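Plug-handling trials halted after finger mounts work loose

Work on the power strip task at the Sakai bench has been stopped since the end of October, after the left finger of one of the hand-held grippers shifted in its mount during a run of plug insertions. There were no injuries and the strip was switched off at the time. The fault has been traced to the threaded insert that holds the finger screw, and the same insert is used on all 4 grippers now in service.

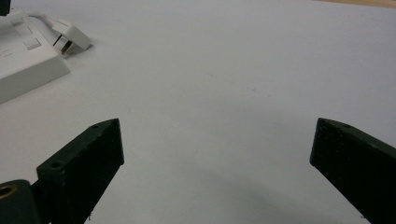 Illey bench notes | November 27, 2025

The task is a simple one on paper. The operator closes the fingers on a white plug, lifts it from the tabletop, lines up the pins with the socket and pushes. Recordings from these runs are used to train the arm controller at Iltska, so finger position matters as much as whether the plug goes in. If a finger moves in its mount, the recorded jaw opening no longer matches the real one, and the arm learns the wrong width.

The first sign was in the data. Over a session of 46 insertions, the logged opening at the moment of contact drifted by 2 millimeters. The plug had not changed and neither had the calibration file. The operator reported nothing unusual until late in the session, when the plug turned in the jaws during the push and its pins met the housing at an angle. The run was stopped there.

On inspection the left finger could be rocked by hand. The screw was still tight in the brass insert. The insert itself had come loose in the printed body and was turning with the screw – a failure that cannot be found by checking screw torque, which is what our weekly check consists of. The right finger on the same gripper was sound.

The inserts are set with heat. When the body is printed with walls that are too thin, there is not enough plastic around the knurling to hold it under side load. Plug insertion puts a high side load on the fingers, much more than the cup and block tasks the gripper was first built for. The print settings were changed in the Brarkness revision of the body to save time, and the wall count was reduced in the same edit. The change log mentions print time only.

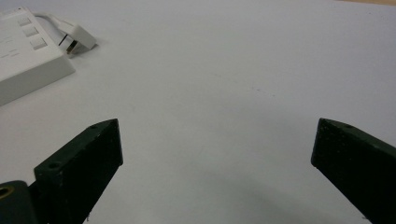

The electrical side was reviewed as well. A loose finger near a plug with exposed pins is a mechanical problem as long as the strip is dead, and a different kind of problem if it is live. The written procedure called for the strip's switches to be off during insertion runs. It did not call for the supply end to be unplugged, and two operators gave different answers when asked whether they did so. A rocker switch can be knocked by a gripper body or a sleeve and should not be treated as isolation.

The following applies at all benches from now on:

The strip's own supply lead is to be disconnected from the wall before any gripper is brought to the table, and left in the operator's sight.

Each finger is to be rocked by hand before the first run and again after every 25 insertions. Any movement at the mount ends the session.

Grippers with the Brarkness body may be used for light pick and place only. They are not to be used for plugs, connectors or lids.

The jaw opening is to be logged against the gauge block at the start and end of each session, and both values kept with the recording.

Replacement bodies with the older wall count are being printed at Illey. The inserts will be pull tested before the fingers are fitted – a step that was skipped on the last batch. Recordings made with the affected gripper in October have been marked in the index and taken out of the training set until the opening values can be corrected. Whether they can be corrected is not yet clear, as the drift was not even across the session.

Plug runs at Sakai will start again when the first two rebuilt grippers have passed a full session with no change at the gauge block. Operators who have noticed play in a finger on any other unit should tag it and return it with the screws left in place.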